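We passed 400 suturing demos in February and I am still grinning about it! Fadime Ersoy did 208 of them herself, mostly in the mornings before her hands got tired, and her wrist turns are so clean that I've started replaying them for fun.

The thing I keep going on about is the wrist view. With the instruments this close up you get the jaws, the red line of the cut and the thread all together, and the thread is where our model (we call it Rondent) used to fall apart.

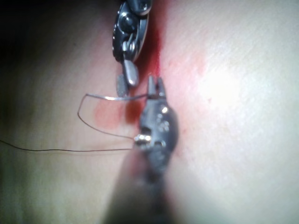

So we changed what we save. Every slip and every second try stays in now, with a short note on what went wrong. Out of the last 104 demos we kept 31 that I would have thrown away last fall, and those are the ones I'm most excited to train on!

Next up is a longer cut and a lefty operator, if I can talk Kaplan into it. Training starts tonight at nine.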